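Drasoto Opens Third Furnished Apartment Building in Temton With Weekly Tidying Included

TEMTON, Jun 21, 2018 — Drasoto, which rents furnished apartments by the month, has opened its third building in Temton. The Nkosi building has 26 apartments on Droltton Street and is taking its first tenants now. Every lease in the building includes a weekly tidying visit at no extra charge.

The visit covers the living room, kitchen and bathroom. Staff empty the trash bins, pick up cups, cans and bottles left out from the week, wipe the tables and run a vacuum over the floor. Bedrooms are left alone unless the tenant asks for them to be done. Laundry and dishes are not part of the service.

Drasoto tried the visits in February at its two older Temton buildings and asked tenants afterward what they wanted changed. It received 426 comments. The most common request was that personal things be left where they are. Tenants did not want to come home and hunt for a remote control or a pair of glasses that had been put away in a drawer. Under the rules used at the Nkosi building, anything on a coffee table that is plainly not trash stays on the coffee table. Papers are never thrown out unless they are already in a bin.

The second most common request was about the bins themselves. Many tenants said they filled up before the week was over, mostly with wrappers and drink containers. Each living room now has a small open bin within reach of the seating, and a larger lidded one stands in the kitchen. Tenants can leave full bags in the hall closet on their floor at any time — there is no need to wait for the visit.

The living rooms are furnished with a sofa, a coffee table, a lamp and a television. Tenants may bring their own furniture and have the supplied pieces taken to storage in the basement, with 2 days' notice to the front desk. 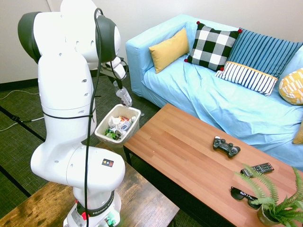
Living room tidying: a plastic bottle held over a full bin, with a game controller and TV remote on the wooden coffee table.

Recycling is collected separately. Cans and plastic bottles can go in the marked containers next to the mail room on the ground floor, and paper and cardboard go in the container by the rear door. Glass is not collected in the building at this time.

Leases at the Nkosi building start at three months. Tenants choose a morning or afternoon visit when they sign and can change it later through the front desk. A visit can be skipped by hanging the supplied card on the outside of the door before 9 a.m. Skipped visits are not carried over to the next week.

Tenants in the two older buildings will be moved to the same rules when their leases are renewed — their rent will not change as a result.

About Drasoto
Drasoto rents furnished apartments in Temton for stays of three months or longer. Its rental office is on the ground floor of the Nkosi building, Droltton Street, Temton. Apartments can be viewed by appointment.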